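Cedlow table wiping set, README

Short notes so the folder makes sense. Last touched Feb 3, 2021.

What it is
Stills of tables being cleared and wiped in one room in Wastitz. White rectangular tables mostly, wooden floor. Cloths, gloves, small bits of washing up. 250 stills altogether, 40 of them held back for checking, please dont train on those.

Folders
wipe/ - cloth or similar on the tabletop
clear/ - things being moved off the top
floor/ - table legs and floorboards, for the sweeping labels
spare/ - not sorted yet

Labels
One line per still in labels.txt. File, surface, item, colour, where on the top (left, middle, right). If you can't tell cloth from glove, put "soft item". Don't guess. Same for folded / not folded, leave it blank.
Colour is plain words only: blue, white, grey. No "teal" please, we had a whole batch to redo after the October round.

Known problems
- white tabletop, pale edges, outlines drift a bit in wipe/
- 5 stills in clear/ have the wrong surface name, will fix
- Sisay labels use "desk" for table, Skuvine labels use "table". Treat as teh same thing
- left and right are as the viewer sees it. Older notes had it the other way round, ignore them

Use
Fine for teaching and testing. Ask before passing on the held back ones. Keep this file with the folder if you copy it.

Sample still

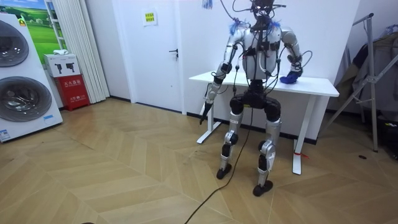 wipe/ - white table, soft item, blue, right side of top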